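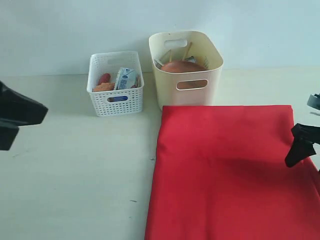

How much does a robot arm cost? A small one for a school can be bought for less than a good bicycle, and a big one for a factory can cost more than a house. Most of the arms that tidy and lay tables in a workshop sit between those two.

The price on the box is only the first part. If your class or club wants a robot arm, you have to plan for everything that goes with it. Grown-ups call this plan a budget. A budget is a list of what you need, with a price next to each thing, and a total at the bottom.

Suppose your club has 3,000 pounds to spend. A seller called Plovdale offers an arm for 1,000 pounds. That seems to leave plenty. Then you read the small print and find that the gripper is sold separately, for 476 pounds. The gripper is the part that takes hold of things, a bit like a finger and thumb. An arm without one can wave and point but it can't pick up a sausage roll.

Now you have spent 1,476 pounds. Write that down, because it is easy to forget once the box has been opened.

Next come the things people often leave out:

A strong table. A wobbly one makes the arm miss.
A camera, so the arm's computer can find what it has to pick up.
Spare finger tips. Rubber and plastic wear away with use.
Things to practise on. Plates, cups, baskets, cloths and toy food are all cheap, and you may have some at home.
Somebody's time. A person has to learn how it works before anyone else can use it.

Small jobs need careful fingers. To pick up one piece of food from a tablecloth, the two fingers have to go down on either side of it and then close. If they are too wide, they bump into the cup next to it. If they are too smooth, the food slips. Ridges on the inside help with grip, in the same way as the pattern on the bottom of your trainers. So before you buy a gripper, make a list of the things you want it to hold, and measure the smallest and the largest.
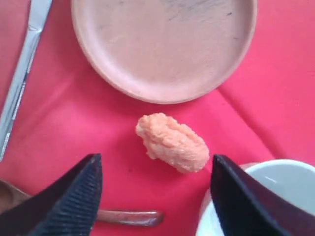

Ghizlane Lamrani wrote to us that her club at Pudside spent all its money on the arm in January and then had to wait six months for a gripper. She says they should have bought a cheaper arm and had the whole set at once.

That is good advice. Other clubs borrow first. Some sellers will lend an arm for up to 6 weeks, and you pay only for the postage. Ask before you order.

Keep a little money back as well. Cables break and screws get lost – usually the one size you haven't got.

Try it yourself: choose one job at home, such as laying a place for tea. Write down each thing that has to be picked up, and next to it write whether it is hard, soft, flat or round. Then decide which would be the most difficult for two fingers to hold. Many people choose the knife, as it lies so flat.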